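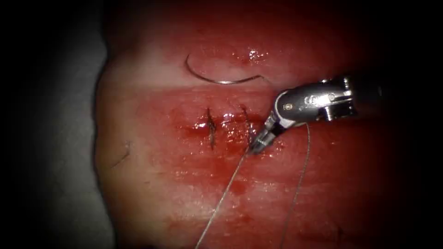
Bench Skills, Handout 4: Simple Interrupted Sutures

Okay, so last time we did instruments and grips, and most of you went home with sore thumbs. Today we close something. I'm going to write this the way I talk through it at the bench, so keep it next to you and don't worry if you lose your place.

The simple interrupted stitch is the one you'll use most, and it's the one I'd want you to know cold before you touch a running suture. Each stitch has its own knot. If one fails, its neighbors are still holding, and you can take out a single stitch to let something drain without undoing the whole row. The price is time, plus a lot of knots.

Before you start, look at the wound. Where does it begin and end? Do the edges meet if you nudge them together? Blot before you place anything (blot, please, no scrubbing). A smear of red makes a thin slit surprisingly hard to find, and Ryan Treloar still teases me about the time I measured my bites from a stain.

Now the needle. It's curved, so let it travel in a curve. Grab it two thirds of the way back from the tip, go in at 90 degrees to the surface, and roll your wrist. If you push it straight you'll drag the tissue and maybe bend the needle, and you'll feel it when you do. Come up on the far side at the same distance from the edge as you went in. Same depth, too! Uneven depth is how you get that little step where one edge rides over the other.

Pull through, leave a short tail, and tie. Surgeon's throw first, lay it flat, then your square throws. Snug is enough. You want the edges touching and turned up a hair, and if the surface puckers, you've strangled it — cut it out and go again. Slide the knot over to one side of the wound so it isn't sitting on the line. Everybody forgets this, including Brijesh Tyagi, who taught it to me.

Each stitch should cross the incision square on. Check from directly overhead, as a slant that's invisible from your chair is very obvious from above.

A word on loose needles. Between stitches it's tempting to let the needle lie on the pad while you fuss with something else. Pads are shiny, needles are shiny, and your attention is on the wound. Get used to knowing where it is, and when you're done it goes in the sharps box by your own hand.

For next session: practice until you've tied 200 square knots on the string board, then do 2 short rows on a pad. Elias Karaki has the sign-out sheet for pads. Read the Woltham chapter on wound edges, skipping the part on staples.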